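Keeping a two-finger gripper in good order: tips from my bench

Posted by Mei-kuen Cheng, Thursday, December 24, 2020

I look after one small arm with a two-finger gripper, a Trarkmont, in the workshop behind our kitchen. It works most days and gets dirty like any other tool. These are my habits with it. Maybe they are useful for somebody who has the same kind.

1. Switch off and wait

Take the air or the power off first and hang the tag on the switch. I wait until the fingers do not push back when I move them by hand. My colour for the tag is yellow, but any colour you can see from the door is good.

2. Brush before you wipe

Dust sits in the joints of the linkage and in every small hole. If you wipe first, you press it deeper. I use an old toothbrush, dry, and go from the base plate outwards to the tips. For the slots a wooden skewer is better than a screwdriver. After this, a cloth with a little dish soap and warm water, well wrung out. No oven cleaner, it leaves the black finish grey.

3. Check the grip with something awkward

A square block tells you very little, almost any gripper can hold it. I test also with a shape which is thin at the bottom and fat at the top. Bring the fingers to the neck, low down, and keep both at the same height. Close slowly and look from the side – if the top leans when the fingers close, one pad is more worn than the other.

I run the same check in the simulator before I do it on the bench. My test piece there is a brown, fuzzy thing with a green band and red dots, and the dots make it easy to notice when it turns.

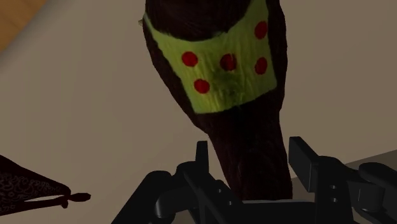

4. Change the pads in pairs

Never only one. I keep the spare pads from Chu in a jam jar with the right hex key inside, so I do not search for it. Ours last about 65 days. Clean the old glue with methylated spirits, let the metal dry, and press the new pad for as long as it takes to boil the kettle.

5. Write down the numbers

In September I lost all the settings after a storm and had to find them again by trying. Now the closing position (438) and the opening position (713) are written in pencil on masking tape inside the cupboard door, next to the bread recipe. If you change the pads, check the closing position again, new pads are thicker.

6. Grease, but only a little

A drop the size of a lentil on each pivot, then open and close the fingers ten times and wipe off what comes out. Too much grease catches flour and sawdust – I had to take the whole linkage apart once for this, and it cost me a Sunday.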